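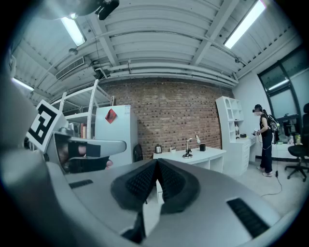 Regal Melside mit Bogenfächern, rechts neben der Backsteinwand, dazu der weiße Schreibtisch mit silberner Lampe.

Melside - hohes Bücherregal, weiß

Das Melside gehört zur Serie Randiseck und ist für Arbeitszimmer gedacht, in denen Ordner, Bücher und Kleinkram an einer Wand unterkommen sollen. Die offenen Fächer schließen oben mit einem Bogen ab. Rückwand und Seiten sind im selben Weißton lackiert wie die Schreibtische der Serie.

Tiefe 30 cm wäre für breite Ordner knapp, deshalb bauen wir das Regal mit rund 51 cm Tiefe. Ein Fachboden trägt bis 60 kg bei gleichmäßiger Belastung. Geliefert wird in 3 Paketen, Wandwinkel und Schrauben liegen bei. Der Aufbau geht zu zweit am besten, vor allem beim Aufrichten.

Die Wandbefestigung ist vorgeschrieben. Für Backstein bitte passende Dübel verwenden - die mitgelieferten sind für Beton.

Pflege: feuchtes Tuch, kein Scheuermittel.
Lieferung: frei Bordsteinkante, Termine auch am Freitag.
Nicht enthalten: Schreibtisch, Lampe, Dekoration.

Kommentare

Jussara Honorato
Steht bei uns seit November. Ordner passen gut, im Bogen oben verschenkt man etwas Platz. Ein Paket kam später.

Raghavendra Rai
Gibt es die Fachböden einzeln nachzukaufen? Bräuchte 2 Stück.

Grurero Kundendienst
Ja, über das Ersatzteilformular, bitte Serie Randiseck angeben.

© Grurero Möbel | Kontakt | Impressum | Nach oben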